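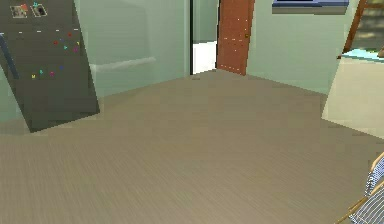 Rapport de projet - Arkis, ou comment nous avons perdu trois semaines à cause d'une pince qui ne savait pas s'arrêter

Arkis, c'est le nom qu'on a donné à notre manipulateur mobile simulé, et c'est aussi le nom du dossier partagé, du salon de discussion et, à partir de la quatrième semaine, d'à peu près tous mes cauchemars. Le sujet était simple sur le papier : l'agent circule dans un appartement virtuel, s'approche de la table à manger, saisit un objet et le rapporte sur le comptoir. Notre binôme s'est partagé le travail assez vite. Moi j'ai pris la saisie et la sécurité, mon binôme la navigation et le tableau de bord.

Je passe rapidement sur la mise en place, détaillée en annexe A. Le simulateur est Simard, dans la version installée sur les machines de la salle de TP, et la couche de planification s'appelle Taltex (une bibliothèque interne reprise de la promo précédente, avec des commentaires dans trois langues différentes). Les scénarios sont tirés au hasard : position de départ, choix de la cible, disposition des objets. Un épisode se termine quand l'objet est posé, quand le temps est écoulé ou quand le superviseur coupe tout.

1. La panne

Le superviseur, justement. Il devait surveiller la force de contact au bout de la pince et bloquer le bras dès qu'un seuil était franchi. Pendant les premiers essais tout allait bien, on était même assez fiers de nous ! Puis on a lancé la grande campagne, 2 000 épisodes pendant la nuit, et au matin 72 d'entre eux étaient marqués « réussis » alors que le journal montrait une pince en appui contre le plateau, avec une force qui montait, montait, sans que rien ne se coupe. Sur un vrai bras, on aurait abîmé la table, le poignet, ou les deux.

Le plus vexant, c'est que le tableau de bord était tout vert. Il lisait le code de fin d'épisode et rien d'autre. Si je n'avais pas ouvert un journal par curiosité en buvant mon café, la campagne partait telle quelle dans le rapport.

2. La recherche de la cause

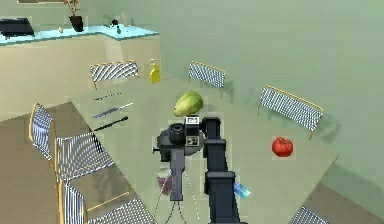 Mon premier suspect était le seuil lui-même. Je l'ai baissé, rebaissé, j'ai relancé des séries courtes, et les épisodes fautifs revenaient toujours. Ensuite j'ai regardé les cibles une par une, et là ça devenait intéressant : avec la tomate, toute seule de son côté de la table, l'approche était dégagée et on n'a jamais eu le défaut. Avec les ustensiles longs et fins, couchés presque parallèles sur la gauche, il fallait descendre très près du plateau, et presque tous les cas venaient de là. Le fruit vert en forme de mangue en donnait quelques-uns aussi, mais seulement quand le planificateur choisissait une prise très basse. J'ai donc arrêté de toucher au seuil et j'ai relu le code de la descente.

La cause tenait en une ligne. Quand Taltex replanifie une trajectoire en cours de mouvement, il recrée l'objet « contrôleur », et notre superviseur restait abonné à l'ancien. Il continuait donc à recevoir la dernière force connue, parfaitement raisonnable, figée. La replanification se déclenche surtout près d'une surface, ce qui explique pourquoi les objets plats étaient touchés en premier. J'ai mis 9 jours à trouver ça. Mon binôme dit dix, il compte le dimanche passé à réinstaller Simard pour rien.

3. La correction

On a fait deux choses. D'abord le superviseur se réabonne à chaque replanification, avec un test qui échoue s'il ne le fait pas. Ensuite chaque mesure de force porte maintenant un horodatage, et si elle est trop vieille le bras s'arrête, même si la valeur a l'air bonne. Cette deuxième règle m'a été suggérée à la soutenance intermédiaire et j'avoue que je l'avais trouvée exagérée. Elle a pourtant révélé un autre souci : quand la machine était chargée, le capteur simulé prenait du retard et on ne le voyait pas.

Nouvelle campagne en juin, plus petite faute de créneau : 830 épisodes, aucun appui prolongé sur le plateau. En revanche le taux de réussite a baissé, puisque les arrêts sur mesure périmée comptent comme des échecs - c'est voulu, mais ça fait un graphique moins joli.

4. Ce qui reste à faire

Le bras s'arrête, très bien, mais il reste ensuite immobile là où il est, jusqu'à la fin de l'épisode. Il faudrait un vrai mouvement de dégagement vers le haut. On a commencé à regarder le module de repli d'Allance, le projet du groupe voisin, sans avoir le temps de le brancher. La navigation n'a pas du tout été testée avec le nouveau superviseur en cas de choc entre la base et une chaise. Et le tableau de bord affiche enfin la force maximale de chaque épisode, en rouge quand il faut, dans une colonne un peu trop étroite que mon binôme a promis d'élargir.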